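Cudon Teardown Kit — club and classroom gripper set
Sold by Kirkumcombe. Item 2266

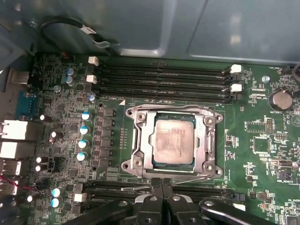 Kit for robotics clubs that are done stacking foam blocks. Your arm, our gripper fingers, real scrap computers. Students plan and run a full board strip: memory out, coin cell out, CPU out, parts in the right bins. No computers in the box, you source those (see bottom).

Came out of the after-school club at Prirkavmont, where Fengying Du ran it for two school years before we packed it up for sale. Most of the task cards are hers. A few got rewritten after the first batch went out to other schools and the questions came back. Thanks to everybody who wrote in.

What's in the box

Gripper finger set, black, rounded tips
Mounting plate, fits the Shao arm and anything with the same four hole pattern
Wrist camera bracket (camera not included, any small USB board camera)
Task cards, laminated, levels 1 to 4
Sorting bins, 6, with stick on labels
Spare fasteners bag
Wrist strap and grounding lead for the kids. Use it even on dead boards, good habit
Teacher notes, printed, plus download code

Specs

Finger opening: 80 mm max
Finger length: 165 mm from plate to tip
Finger mounting: bolts, hex key in the fasteners bag
Shipping: flat box, batteries not needed

Picking a board

Server boards and old workstations are best. Big sockets, lots of memory slots, plenty of room to plan a move. Memory in banks above and below the socket is good for level 3, the arm has to come in over one bank to get at the chip and students find out fast that their approach path matters. Laptops are no good. Everything is glued or tiny.

Leave the board in the case for levels 3 and 4. Case walls are part of the problem. Plenty of teams write a nice program on a bare board on the bench and then drive the wrist right into the sheet metal. Better to learn that in practice than at a meet.

Before the session, adult does this: power supply out, cooler off. Old thermal paste on the chip is fine, leave it or wipe it, camera sees the chip either way. If you wipe, isopropyl and a lint free cloth, and redo your lighting check after becuase a shiny lid reflects a lot more.

Task cards, short version

Level 1 — look only. Arm holds over the board, students find and label parts from the wrist view. Socket, memory slots, battery, capacitors, ports. They read the printing on the board and make a map. No touching. Takes one session, do not skip it, the map gets used at every other level.

Level 2 — memory. Person opens the latches, arm lifts the stick straight up. Straight is the hard part. Tilt and it binds.

Level 3 — battery and CPU. Person opens the load plate, arm does the pick. Works on chips that sit loose in the socket once the plate is up. If your chips have pins and a lever, open the lever too. Light grip, slow lift. Team has to find the pin one triangle on the map before they get a turn.

Level 4 — whole strip, timed. Out of 100 points. Penalties for dropped parts, wrong bin, hitting the case, and any hand inside the case while the arm is powered. That last one is the full score gone, not just a few points. Keep it that way please.

Scoring sheet is in the teacher notes. Change the time limit to suit your arm, slow arms are fine.

Notes from clubs

Meifang Tian's group switched the drive roles every run, one student on the arm, one on the camera view calling moves, one on the stop button. Camera caller can't look at the real board. Sounds mean, works great, the callouts got a lot better in a couple of weeks. We put it in the cards as an option for level 3.

Another club tapes a paper copy of the level 1 map beside the monitor. Also good.

Couple of people asked about socket contacts. Yes students will bend them. It's scrap. If you want boards to last, stop at level 2 or put a plastic socket cover in after the chip comes out.

Cables. Fan and drive cables will catch on the fingers if they hang over the board. Clip them to the case wall or pull them out before the run. Same for loose wires by the rear ports.

Safety

Eye protection for everyone at the table. Stop button within reach of an adult. Case edges can be sharp, check with a glove on first. Coin cells go straight in the lidded bin, count them back at the end, and keep the kit away from little kids. Capacitors on the board stay on the board, nothing gets pried or desoldered in this kit. Do not open power supplies. Ever.

Wash hands after.

Where to get computers

Ask your district IT office, they usually have a pile waiting for pickup in August. Local recyclers too. Ask for drives removed before you take them, saves you the paperwork. Three or four of the same model is much better than ten different ones, teams can share a map.

Ordering

Schools can order on a PO. Put the item number and your arm model on it so we send the right plate. Almost 80 clubs on the mailing list now, new cards go out there first. Replacement finger tips and bin labels sold seperately, see Spares. Card sets sold alone if you already have fingers that fit.

Returns ok if the fingers have not been drilled.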